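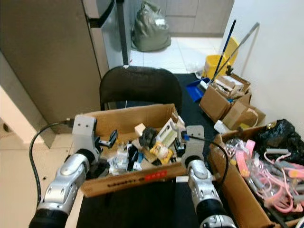 Bin clearing demos: fixed item order or operator's choice?

Posted by Mamta Nautiyal

We are collecting teleoperated demonstrations for a bimanual picking policy. The task is to move mixed small items out of one cardboard box and into another until the first box is empty. Items are a deliberate mess: parts in clear plastic bags, foam, packaged goods, hard plastic pieces. Two arms, flat gripper plates, joint-space recording, camera at the head of the robot.

So far we have 2146 episodes. One episode is one item moved. Three operators, and they don't work the same way. One takes whatever is on top. One clears the left side first with the left arm and then switches. The third picks the easy rigid items and leaves the bags for last, so nearly all of his bag picks happen in a box that is almost empty.

The policy (action chunking, trained from scratch, no language input) does reasonably well on the first few items and then starts to hesitate. Both arms drift toward the box, stop above it, and sometimes swap which one is going down. Open-loop error on the validation set looks fine. On the robot, success drops from the fifth or sixth item onward.

My supervisor wants us to write a fixed order and recollect. I would prefer to keep what we have and filter. What I want to know:

Is the hesitation consistent with mixed picking strategies, or should I be looking at something else first?

If we recollect, should the order be fixed per box or should there be a rule the operator follows?

Does one item per episode hurt us here? We cut them from longer recordings using the gripper signal.

Logging runs through Hviid if that matters. Our controller is the stock one.

Posted by Pevico

Yes, it's consistent. You have three modes for "which item, which arm" and the policy is being asked to pick one from nearly identical observations. At the start of a box the modes overlap, as most operators will go for the obvious thing on top. Later they diverge and you get what you describe.

Open-loop error won't show this. It is computed along the demonstrated trajectory, where the choice of arm has already been made and is visible in the joint state. Check it only on the first 12 steps of each episode, before either arm has committed. I would expect it to be much worse there.

Don't fix the order. A fixed order in a jumbled box can't be executed consistently anyway, because the item you want is often under something else. Use a rule that can be evaluated from the image alone:

1. Take the highest item that is not pinned by another item.
2. If two are level, take the one nearest the front wall of the box.
3. Left arm for the left half, right arm for the right half, judged at the item's center. The idle arm goes back to a defined rest pose and stays there until the other has released.

Rule 3 matters most. If the idle arm hovers wherever the operator happened to leave it, its position leaks the operator's identity and the policy will use it.

On cutting: look at where the cuts fall. If you cut on gripper opening, the retreat from the drop ends up at the start of the next episode, and the first frames of "pick" are really the end of "place." Add a margin, or keep the long recordings and sample chunks from them. We went back to long recordings and stopped cutting.

Before you recollect, train on one operator only, the top-item one. It costs you a night of compute and tells you whether strategy is the problem.

Posted by Brotano

Just get more data. 2146 is not a lot for two arms. Also try a bigger image size, small parts disappear when you downsample.

Posted by Celberg

I agree with most of what Pevico wrote, with two additions.

First, plot the number of items remaining in the box against episode count, split by item type. From your description the bags are concentrated at the low end. In that case the policy has hardly seen a bag in a full box, and a rigid part in an almost empty one is nearly as rare. That is a coverage gap and filtering will make it worse. You fix it by starting boxes at different fill levels, with the mix chosen before the operator sits down. We print a card per box. Fifteen seconds of setup, and the operator has no say in it.

Second, flat plates and soft bags. Operators compensate by pushing the bag against the box wall and then closing, and a cardboard wall gives a little. Whether that works depends on where the box is on the table. If the box has crept during a session, the same motion in joint space ends up somewhere else. Mark the box corners on the mat and reset to the marks every ten episodes or so. Then move the marks between sessions on purpose, so that you get variation you have a record of.

Also read your failed picks before throwing them out. A missed grasp followed by a clean second attempt is useful. A missed grasp followed by the operator switching to another item teaches the switching you are complaining about. We keep the former and drop the latter.

For scale: we recollected 55 boxes under a rule much like the one above and used the old data only to pretrain the image encoder. Late-box hesitation mostly went away. Bag picks stayed worse than the rest.

Posted by Mamta Nautiyal

Trained on the single operator over the weekend. Fewer arm swaps, still stops above the box when mostly bags are left. The plot Celberg asked for is as lopsided as predicted. First-step error is over 2 times the episode average, so that matches too.

We start recollecting on Tuesday with the three rules and mixed fill levels. Keeping long recordings this time.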